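Home | Stories | Places | Letters | Archive

The Woman Who Writes Other People's Letters

Last updated April 25, 2022 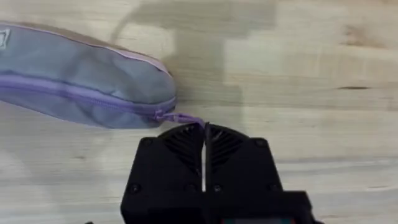
A desk, a chair, and no Wi-Fi

Etenesh Fikre has written 2,373 letters, and she would like it known that very few of them were love letters.

"People are always let down by that," she says. "They come in wanting to hear about the sailor. There was no sailor. There was a man who wanted his deposit back."

For 16 years she has rented the back half of a shoe repair shop on Alemneh Street in Flornham, where for a modest fee she will put into words whatever you have failed to put into words yourself. Complaints are her bread and butter. Apologies come next, then condolences, then a category she files under "Brothers," which covers everything from unpaid loans to the question of who was supposed to pick up Mom.

The shop smells of glue and polish. Customers sit on a folding chair that Etenesh admits is uncomfortable. It used to be an armchair, she says, and the letters ran to nine pages.

How it started

She had been working in the billing office at Omau, a company that sold water softeners and, to hear her tell it, regret. Her job was to answer angry mail. After a few years she noticed that the angry mail was mostly bad.

"Somebody would write four pages and never say what was wrong with the thing. I'd be on page three, reading about the wedding, thinking, does it leak? Tell me if it leaks."

She began to mark them up for her own amusement. Then a neighbor asked for help with a letter to the county, and the county paid up, and the neighbor had a cousin. By the following spring she had left Omau and was writing to them on behalf of their customers. She knew which desk to address.

"They were not pleased," she says, looking very pleased.

The rules

Etenesh will not use the word "outraged." She doesn't do capital letters for emphasis. A complaint gets one page, and the first sentence has to say what you want.

"If you want 298 dollars, write 298 dollars. People put 300 because it sounds tidy. Then the company thinks you made it up, which you did."

Condolences are slower work. She asks for one thing the dead person did often, and she won't start until she has it. A customer once told her his uncle had no habits whatsoever. They sat for half an hour. Finally it came out that the uncle had driven to Grastimen every weekend for the rolls, and had complained about the rolls all the way home.

"So that was the letter," she says. "The widow wrote back. She said the rolls really were terrible."

And apologies? She sighs and takes her glasses off.

"Everybody wants to apologize for how the other person felt. I tell them, fine, but I charge double for that."

The apprentice

For the past two years she has shared the desk with Kalkidan Araya, a former substitute teacher who first came in as a customer. She wanted a letter to her landlord. She read the draft, changed a comma, and was offered a job.

"It was the right comma," Etenesh says.

"I was annoyed that I had to pay for the letter anyway," says Kalkidan.

They disagree about plenty. Kalkidan thinks email is acceptable in some cases. Etenesh thinks so too but can't be made to say it in front of customers. Kalkidan likes a friendly closing line. Etenesh signs off complaints with "I expect your reply by" and a date, and considers this friendly enough.

They also disagree on the sailor. Kalkidan does take love letters, in the late afternoon, when the senior partner has gone for coffee. She says they're harder than the complaints and the customers rarely know what they want in the first sentence.

"I fix them up when she's gone home," says Etenesh.

"She takes out the adjectives," says Kalkidan. "I put two back."

I asked whether either of them writes letters of her own. Kalkidan said she writes to her sister most weeks. Etenesh said she has been meaning to write to her brother since April of last year, and has a good opening line, and hasn't decided yet whether it goes under Complaints.

Contact us | Copyright 2022 | Back to top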